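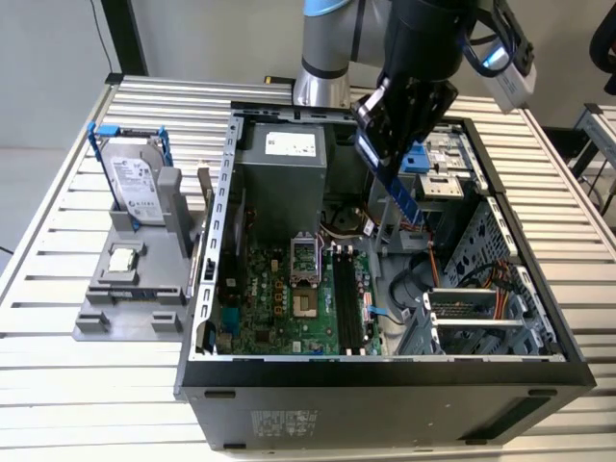
Unit 3: Inside the Desktop Computer

Course handout, Brirncombe College, Introductory Computing
By the Computing Teaching Team
February
4 min read

Purpose of this unit

Students are expected to be able to name the main parts of a desktop computer and to state what each one does. The practical test is held at the end of the unit and carries 81 marks.

3.1 The power supply

The power supply unit is a closed metal box fixed inside the case. It changes mains electricity into the lower voltages used by the other parts. Every unit carries a rating in watts. An office computer seldom needs more than 300 watts, while a machine with a separate graphics card may need 500 or more. The rating is printed on the label. Students must not open the power supply at any time, as it can hold a charge after the plug has been removed.

3.2 Storage

Drives are held in bays, and older cases often have several. A hard disk stores data on spinning plates. A solid state drive has no moving parts and is usually quicker to start.

3.3 Airflow

Vents in the case allow warm air to leave. Blocked vents raise the temperature inside and may shorten the life of the parts.

3.4 Before the practical

Unplug the mains lead and hold the power button for a few seconds. Wear the wrist strap provided. Keep screws in the tray, sorted by length.

Reading: Courtois workbook, chapters on power and storage. Written answers should be handed in before the practical.

12 shares
2 comments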